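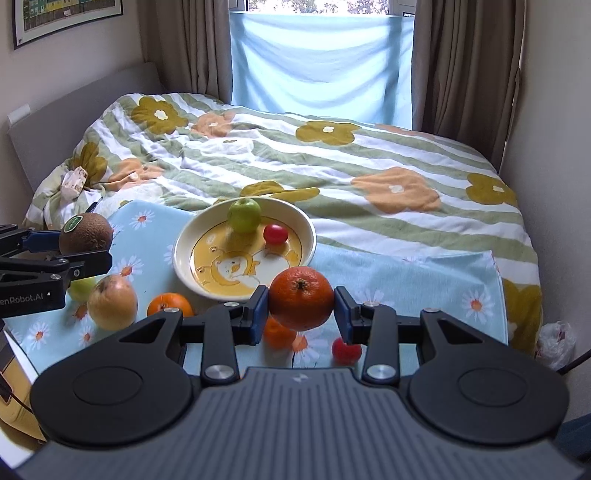
Tengo una teoría sobre la gente que lleva las cuentas de casa al céntimo, y es que casi siempre le cuadran mal. Lo digo con conocimiento de causa. En noviembre del año pasado me compré un cuaderno de tapas duras, una regla y un bolígrafo de cuatro colores, convencida de que mi problema con el dinero era de papelería.

Venía de un año malo. No ruinoso, malo a secas: la mudanza a Wimcombe, la fianza, una muela. Un día abrí la aplicación del banco en la cola de la panadería y vi que me quedaban 111 libras hasta fin de mes. Faltaba casi todo el mes. Me llevé la barra igualmente, y ya puesta en la tragedia, también un bollo.

Fue Ximena Camacho la que me habló del cuaderno. Ximena y yo compartimos despacho y termostato, con posturas irreconciliables sobre el segundo. Apunta todo lo que gasta desde que estudiaba, y tiene los cuadernos en una estantería, por años, como quien guarda los anuarios del colegio. Me dijo que apuntar no servía para gastar menos, que servía para dejar de tener miedo. Me pareció una frase preciosa y le pregunté dónde había comprado el bolígrafo.

La primera semana fui ejemplar. Rojo para la comida, azul para la casa, verde para el transporte y negro para lo que el método de Ximena llama «otros». La segunda semana, «otros» ocupaba dos páginas. Ahí dentro estaban los cafés de Manon (el local de la esquina, donde te cobran aparte la leche de avena y la mirada), una suscripción a una revista que dejé de leer en otro país y un curso de encuadernación en el que por lo visto me había inscrito yo misma, de noche y sin testigos.

Mi casera, Edeltraud Prantl, es de otra escuela. Guarda el dinero en sobres. Tiene uno para el gas, otro para los cumpleaños y otro que dice «Ustwood», que es el pueblo donde vive su hermana y al que no va nunca porque, según ella, está carísimo. El alquiler se lo pago por transferencia, 363 libras, y me consta que va al cajero, lo saca y lo mete en su sobre. Durante una temporada me pareció entrañable. Después vi lo tranquila que duerme y empecé a mirar los sobres de la papelería con otros ojos.
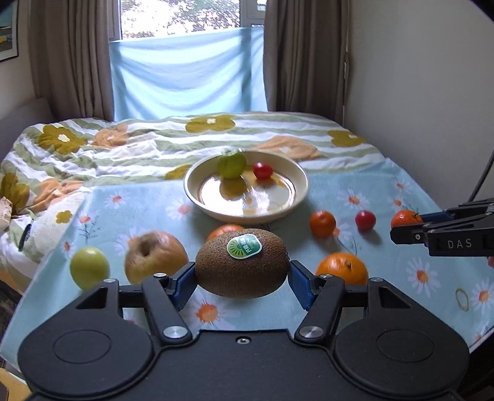

Lo que más me costó apuntar fue la compra. Con el alquiler no hay misterio, es un número antipático que viene una vez y se va. La compra, en cambio, está llena de decisiones pequeñas que una toma con hambre y a las siete de la tarde. En mi cuaderno hay una discusión conmigo misma, en rojo, sobre si la fruta suelta sale mejor que la de bolsa, con flechas y un asterisco que remite a una página que no existe. Gana la suelta, pero por poco, y solo si no te dejas engatusar por la presentación. Yo me dejo. A un kiwi marrón y peludo, que de por sí tiene el atractivo de una pelota vieja, le ponen una pegatina verde y blanca con un sol echando rayos, lo ves encima de un mantel celeste de margaritas y ya te parece que estás desayunando en casa de alguien que tiene su vida en orden. Por esa sensación he pagado yo dinero, y consta en acta.

También aprendí que no se puede llevar un cuaderno así y mantener la dignidad delante de la cajera. En el supermercado Shehata pido siempre el tique, lo doblo en cuatro y lo meto en el bolsillo del abrigo, donde se junta con los anteriores hasta formar una masa que la lavadora convierte en nieve. Perdí así la mayor parte de febrero. Ximena me aconsejó reconstruirlo de memoria y me salió un mes modélico, de una austeridad casi monástica, que no se correspondía para nada con el saldo.

Luego llegó el verano y me relajé. Pasé de apuntar cada día a apuntar los domingos, y de los domingos a «cuando tenga un rato». Del bolígrafo se agotó primero el negro, cosa que supongo que algo significa. Ahora escribo «otros» en verde y confundo los autobuses con los caprichos, aunque tampoco es que haya mucha diferencia, visto lo que cuesta el autobús.

Ayer me senté a hacer balance con una manta y una infusión. El cuaderno dice que tengo ahorradas 291 libras. El banco dice otra cosa. He repasado las sumas, he repasado las restas y he encontrado una página pegada a la siguiente con algo que parece mermelada. No la he despegado todavía. Edeltraud, a la que se lo conté en la escalera, no hizo ningún comentario, pero esta mañana había un sobre vacío debajo de mi puerta, con mi nombre escrito a lápiz.

Lo he dejado encima de la cómoda. De momento he metido dentro el recibo del curso de encuadernación, que empieza el mes que viene y ya no admite devoluciones. Si alguien ha hecho alguno, que me diga si hace falta llevar aguja propia o la ponen ellos.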